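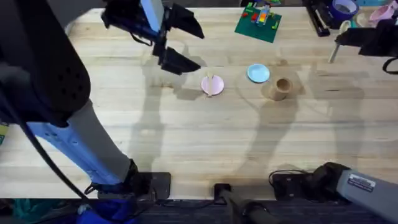 Bancada com os dois braços e a louça de ensaio: prato cor-de-rosa, prato azul-claro e copo.

Fórum Técnico de Automação e Serviços
Secção: Robótica aplicada — Debate geral
Tópico: As máquinas já estão em condições de assumir tarefas domésticas e de oficina?

b.omerovic
Moderador da secção
12/02/2020

Prezados membros,

Na sequência das observações apresentadas no tópico sobre o Regulamento de Aquisições, abre-se este espaço para tratar em separado uma questão que ali se repetia sem resposta: se os equipamentos de manipulação hoje acessíveis a uma cozinha coletiva ou a uma pequena oficina podem executar trabalho útil, de forma continuada e sem um operador ao lado.

A tarefa que serve de referência é modesta. Trata-se de levantar a mesa: retirar um pauzinho de madeira pousado sobre um prato pequeno, empilhar o prato com outro de dimensão semelhante e colocar o copo em local próprio. Qualquer auxiliar de refeitório a cumpre sem instrução prévia.

Solicita-se que as intervenções indiquem, sempre que possível, as condições em que os resultados foram obtidos. Afirmações comerciais sem ensaio que as sustente serão deslocadas para a secção de divulgação.

Com os melhores cumprimentos,
Blagoje Omerović

cozinha_central
Membro

Agradeço a abertura do tópico. Falo em nome de uma unidade que serve refeições em duas cantinas escolares e que recebeu, em julho, uma proposta da Bukon para um posto automático de triagem de louça.

O ensaio decorreu nas nossas instalações. Com pratos de um único modelo, colocados em tapete e sem restos, o posto processou 2,817 peças no período acordado, das quais 73 exigiram intervenção manual. O fornecedor considerou o resultado excelente. A nossa chefia considerou-o insuficiente, e acompanho essa posição: cada intervenção obrigava à paragem do posto, ao levantamento da proteção e ao rearme.

Quando se introduziram talheres esquecidos sobre os pratos, o ensaio foi suspenso a pedido do próprio fornecedor. O pauzinho sobre o prato, que na fotografia parece um pormenor, corresponde precisamente ao caso que nos fez recusar a proposta.

r_valadares
Membro sénior

Permito-me discordar da conclusão do colega cozinha_central, embora não dos dados.

Um posto com tapete e um par de braços com pinças de dois dedos são soluções de natureza diferente. O primeiro foi concebido para um fluxo uniforme e falha, como é de esperar, perante a exceção. O segundo tem margem para tratar objetos distintos, um de cada vez, com um braço a segurar e o outro a retirar. A comparação entre ambos, para efeitos de decisão de compra, induz em erro.

Na oficina onde presto serviço utilizamos um braço da Dvorak para alimentar uma prensa. Não há ninguém junto à máquina durante o turno e assim se trabalha há bastante tempo. Se a pergunta do tópico abrange as tarefas de oficina, a resposta é afirmativa e já não é novidade.

cozinha_central
Membro

Em resposta ao colega r_valadares: a alimentação da prensa é feita a partir de tabuleiro com posições fixas?

r_valadares
Membro sénior

Sim, com gabarito. As peças chegam orientadas.

cozinha_central
Membro

Nesse caso, parte do trabalho continua a ser feita por quem carrega o tabuleiro. Não o digo em demérito da instalação, que admito ser rentável. Entendo apenas que o tópico deveria separar a repetição de um movimento da execução de uma tarefa.

mfs_ensaios
Membro

Sobre a fotografia, algumas notas de quem trabalha com pinças.

Um prato pequeno assente em madeira é uma peça ingrata para dedos paralelos. O bordo fica a pouca altura, e a pinça ou entra por baixo ou aperta a aba de lado e a inclina. Com aba levantada o problema reduz-se bastante. O copo direito, de corpo cilíndrico, é o objeto mais fácil dos três, desde que a abertura dos dedos o comporte e que ninguém o tenha deixado cheio.

O pauzinho é um caso à parte. Deitado ao longo do centro do prato, obriga a descer os dedos até quase tocarem no fundo. A nossa prática é programar a aproximação com força limitada e aceitar o contacto. Quem tenta evitar por completo o contacto acaba, em regra, por fechar a pinça no ar.

Quanto às sombras dos braços sobre a madeira, recomendo iluminação difusa a quem utilizar câmara para localizar as peças. Tivemos resultados muito irregulares com luz dirigida, e o tampo com manchas também não ajuda à separação do fundo. O copo castanho-claro sobre madeira clara seria, no nosso sistema, o primeiro a levantar dúvidas, apesar do que escrevi acima sobre a preensão.

lar_sta_iria
Membro

Boa tarde a todos.

Represento um lar de idosos e acompanho estas discussões com interesse limitado à parte prática. A nossa direção técnica pediu parecer sobre o apoio automático à recolha de loiça nos quartos, e a documentação que reuni da Troltel refere sempre mesas desimpedidas.

As mesas dos nossos residentes não são assim. Têm óculos, medicação, fotografias, novelos. Observo que mesmo na bancada da fotografia há ao fundo um agrafador, um rolo de fita azul, uma taça cor-de-rosa e uma construção de blocos coloridos sobre uma base verde. Pergunto aos colegas com experiência: o equipamento sabe que a taça é para recolher e que os blocos são para deixar? Se a resposta depender de alguém o indicar mesa a mesa, a poupança de tempo parece-me nula.

mfs_ensaios
Membro

Cara colega, depende de alguém o indicar. Existem programas de reconhecimento que distinguem uma taça de um agrafador com fiabilidade aceitável. A decisão sobre o que pertence à recolha é outra matéria: uma taça com botões dentro é uma taça, e a residente não a quer na copa.

Para um lar, eu não avançaria nesta fase.

r_valadares
Membro sénior

Parece-me excessiva a prudência do colega mfs_ensaios. A indicação pode ser feita uma vez por divisão, com uma zona da mesa reservada à loiça usada. Os residentes habituam-se a um tabuleiro, como se habituaram noutras instituições. Grande parte da resistência à automação vem de se exigir à máquina que aceite qualquer desordem, exigência que não se coloca a um carro de recolha nem a uma máquina de lavar.

lar_sta_iria
Membro

Com o devido respeito, parte dos nossos residentes tem demência. A zona reservada não será cumprida, e não tenciono propor que seja imposta.

tg_compras
Membro

Intervenho apenas quanto ao custo. A candidatura que submetemos através da Fundgate previa 1,000 horas de funcionamento assistido antes da aceitação definitiva do equipamento. Os serviços jurídicos consideraram o número elevado; os técnicos consideraram-no curto. Ficou como estava.

Recomendo a quem esteja a redigir caderno de encargos que defina por escrito o que se entende por «intervenção». No nosso processo, o fornecedor contava como intervenção apenas a paragem com rearme e excluía os casos em que o operador endireitava um prato com a mão sem parar o braço — prática que, de resto, as regras de segurança da casa proíbem.

cozinha_central
Membro

Subscrevo inteiramente. No ensaio que relatei contaram-se as duas situações, e foi esse o ponto de maior discussão com a Bukon.

j_pinhal
Novo membro

Cumprimentos. Sou formador em eletromecânica e pergunto se haverá interesse em incluir nesta secção um protocolo comum de ensaio. Com dois pratos, um copo e um pauzinho já se obtém uma sequência suficiente para comparar equipamentos, desde que se fixem a posição inicial, a luz e o número de tentativas. Os meus formandos poderiam executá-lo no segundo semestre.

r_valadares
Membro sénior

Apoio, com uma reserva. Se a posição inicial for fixa, o protocolo mede apenas a repetição, e o colega cozinha_central terá razão na objeção que me dirigiu. Proponho posições sorteadas dentro de uma área marcada no tampo.

mfs_ensaios
Membro

De acordo com as posições sorteadas. Acrescentaria pratos de outro diâmetro e de outro material, e pelo menos uma série com o pauzinho atravessado no bordo, situação em que cai com facilidade ao levantar o prato.

b.omerovic
Moderador da secção

Registam-se os contributos. O protocolo sugerido pelo membro j_pinhal passa a tópico próprio, com a reserva do membro r_valadares incorporada no texto de abertura. Os interessados devem remeter as propostas de redação por mensagem privada.

No que respeita à questão inicial, verifica-se acordo quanto às tarefas de oficina com peças orientadas e desacordo quanto à recolha de loiça em ambiente habitado. O tópico mantém-se aberto. Solicita-se à colega lar_sta_iria que, caso a direção técnica o autorize, partilhe o parecer quando estiver concluído.

lar_sta_iria
Membro

Farei o pedido. O parecer inclui dados dos quartos e terá de ser expurgado antes da publicação.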